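Re: recorder keeps dropping the porch camera

Nadège Tanguy wrote:
> The Vokonero box loses camera 4 every night. Do I need a bigger drive?

Hi Nadège, and welcome to the list!

I doubt it's the drive, so please don't spend money yet. Mine did the same thing all through March, and I had 962 dropouts in the log (I was quite cross by then).
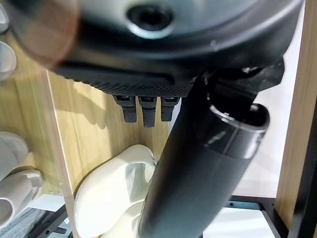 Try another port on the switch first, then swap the cable, and give each change a full night.

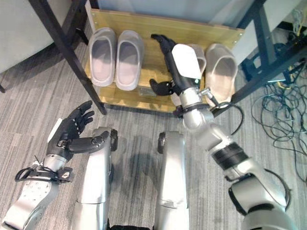 If it still drops, turn the night bitrate down to 3,700 and write back with the log. We'll get you sorted!

Warmly,
Dikine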